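Fruit first at Stotis in Pirthorpe

The owner of Stotis starts on the fruit before she has taken her coat off. The van from Stetlow comes at 4 in the morning, and she likes to have the bins ready before she opens the door.

"I do the veg last," she says. "Veg can look after itself. Fruit gets handled, so you have to think about where it goes."

She took over the shop after years on a market stall, where everything went out in heaps. For the first few months she did the same indoors. Pears rolled into the lemons, and the soft fruit at the bottom was gone by lunchtime. Now the bins have dividers, and there is a shallower tier at the back for the small fruit.
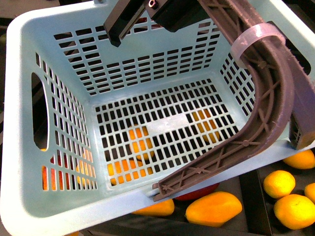

Another Pirthorpe grocer, asked about dividers, was less keen. They waste space, he said, and a customer who wants a full-looking shop will walk past a bin with gaps in it. He still builds his oranges into a pile every morning and takes it down at night.

She has heard this before. "He's got a bigger window than me," she says. "If I pile things up, people take from the bottom and I spend the morning on the floor."

Baskets are kept by the door for customers, and she uses the same sort when she is moving stock. She picked slotted plastic after trying wicker, which snagged on the fruit and was hard to clean. 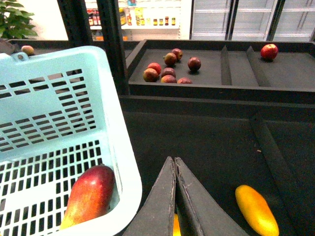 Mangoes are the thing she fusses over most. She buys them firm from Rewi, a small importer at Stetlow, and gives them around 48 hours before she expects to sell many. "You can't go by colour," she says. "A red one can be hard as a cricket ball. I hold it and I smell the stalk end, and that's all I know about mangoes."

She puts them in the basket one at a time and doesn't stack them more than 2 deep.

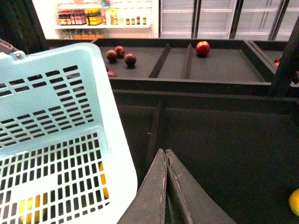

Gwen Tarrick
Shops and markets reporter

Lemons give her no trouble. They last, they sell steadily, and she tops them up when she passes. The dark lining in the bins was chosen with them in mind, after she saw how dull they looked on the old green matting. It shows every crumb, though, and she wipes it down at closing – a job of 15 minutes if the shop is quiet.
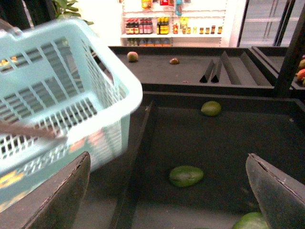 Avocados sell on the day they are ready and hardly at all before that. She has tried a sign asking people not to squeeze, and took it down when it made them squeeze more. What she does now is leave plenty of room. The green ones lie on the floor of the bin with space between them, so a customer can see the darker blotches on the skin without picking up every fruit. "Press near the top, gently, once," she says. "If you're not sure, ask me and I'll do it."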